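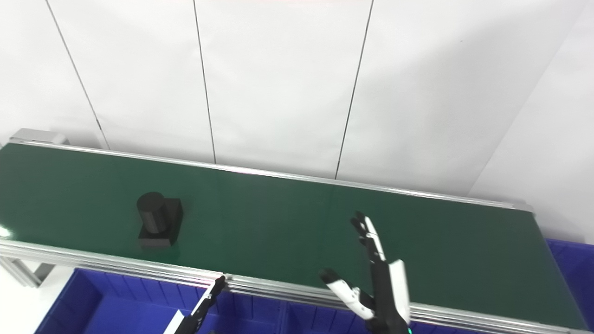

**Parcel returned to Nestidstead depot, can I get it sent out again?**

Posted by Rocío Medina

I ordered a set of curtains in October and the tracking says "unable to deliver, returned to depot". I was home all day and there was no card in the letterbox. The depot is 80 km from me and I don't drive. The seller says to talk to the courier, and the courier says to talk to the seller. The order was $258 so I don't want to just let it go. Has anyone got one of these moving again?

**Tadeo Villalba**

Check the address label first. Ask the seller to send you a photo or a copy of it. Mine was missing the unit number and the driver had gone to the front of the block, where there's no buzzer.

If the label is wrong, the seller has to book the redelivery, as they hold the account with the courier. If the label is right, ring the depot before 10 am and ask for a second attempt. They hold parcels for 5 business days at Nestidstead and then send them back to the seller. You can also ask for it to go to a pickup point. The newsagent in Flinau takes them and it's on the bus route.

Keep everything in writing. If it does go back, ask the seller for a refund or a replacement and give them a date to answer by.

**Marloes Van Hecke**

Same thing happened to me with a doona cover. Rang them twice and it came the next week. Never found out why.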